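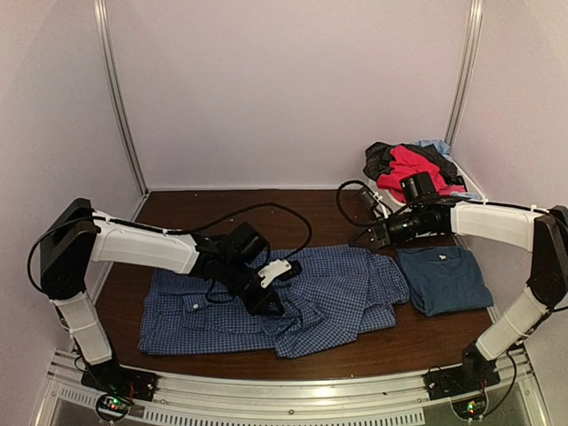
In defence of the folded shirt

By Loubna Shawky

My husband's cousin Taha Samir puts all his shirts on hangers. He told me this with some pride when he visited us in January, and he looked at my folded pile with pity. According to him, a shirt with buttons must hang, and only T-shirts and towels may be folded. Many people in Australia seem to agree with him. I would like to explain why I do not.

First, there is the question of space. When we moved to our flat in Usley, the bedroom had one wardrobe with a rail shorter than my arm. My neighbour told me to buy a second rail, on wheels, and I tried it for one winter. The shirts on it collected dust on the shoulders, and every visitor had to walk around it. A drawer asks for much less. I own 22 shirts in total, with my husband's, and they fit in two drawers with room for the socks.

Second, I believe that hanging makes us lazy with the washing. You take the shirt from the line, you push a hanger in it, and you do not look at it again until the morning you need it. Then you find the missing button. When I fold, I must touch the collar, both cuffs and the whole front, and I see the small problems on a Sunday evening, when I still have time and a needle.

People say that folding makes creases. This is true if you fold badly. My mother taught me to close the top button, the third and the last one, then lay the shirt face down and pull it flat from the tail before doing anything else. Most bad folding comes from skipping this pull. The sleeves go straight down the back and not across, so the elbows do not make a thick lump in the middle. A checked shirt is the best one for learning, I think, as the lines of the pattern tell you when you are crooked. With a plain white one you can fool yourself.

The table matters also. I folded on the bed for years and my back suffered for it. A bed is soft, and the cloth moves away from you. Now I use the dining table, after wiping it, with the basket of clean clothes at the far corner and the finished things beside me. The whole basket takes me 40 minutes. I know this sounds long – Taha said he finishes his in 10 – but he has no children.

I do not want to be too strict. Linen should hang, I accept that, and so should a suit jacket. My friend Colton McKinnon rolls everything, even his work shirts, and he looks tidy enough, although I would not open his drawer with pleasure. My complaint is only with the idea that folding is for people who do not care about their clothes. In my experience it is the opposite, and Taha is welcome to come and inspect the collars.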